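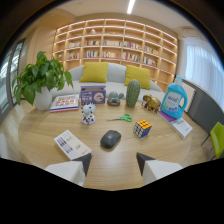

The Gisura Residence opened its common room to residents in July, and this gallery page records how the room and its furniture are used from week to week. The round table is the piece most often in demand. It serves as a desk in the morning, a craft surface in the afternoon and a place to leave things at almost any hour. A computer mouse, a pair of scissors with bright green handles and a Rubik's cube share the tabletop with a potted plant, a stack of books and a gold elephant with a raised trunk. Residents are welcome to use the table for any quiet activity and to leave ornaments on it for others to enjoy.

The notes that follow were prepared by Modupe Obi of the residence office, with additions by Anselmo Carhuamaca, who looks after the furnishings on both floors. They are arranged by object and will be revised when the arrangement of the room changes.

The table
Light wood, round, with a visible grain. The top should be wiped with a soft cloth that has been wrung out well. Please use a coaster for hot drinks and a cutting mat for any work with a blade.

The plant
Broad, heart-shaped green leaves in a white ceramic vase. Watering is carried out by the office on Sunday, and residents are asked not to add water between times. The vase may be turned toward the window but should stay on the table.

The ornaments
A small cactus figure in a brown pot, a taller green cactus with a speckled surface, and a white spiky figurine with black dots. Ornaments may be moved to make space for work – kindly return them to the table before leaving the room.

Books and boxes
The stack includes a volume with colorful tiled images on its cover. Books may be borrowed for 13 days and signed out in the Dristent register by the door. A white box printed with colored pens and an upright purple box complete the group.

Household items
The light-blue detergent bottle stands on a white book near the rim of the table. Detergent belongs on the shelf in the Etim laundry room, one floor down, and should be returned there after use.

Games and puzzles
The Rubik's cube may be used at any time. Board games and jigsaw puzzles of up to 2000 pieces are kept in the Drellico cabinet, and a puzzle in progress may remain on the side table overnight if a name card is left with it.

Using the room
The common room holds 32 people and closes at ten in the evening. Groups wishing to reserve the round table should write to the residence office at least two days ahead. Requests are handled in the order received – a reply is normally sent by the next working day.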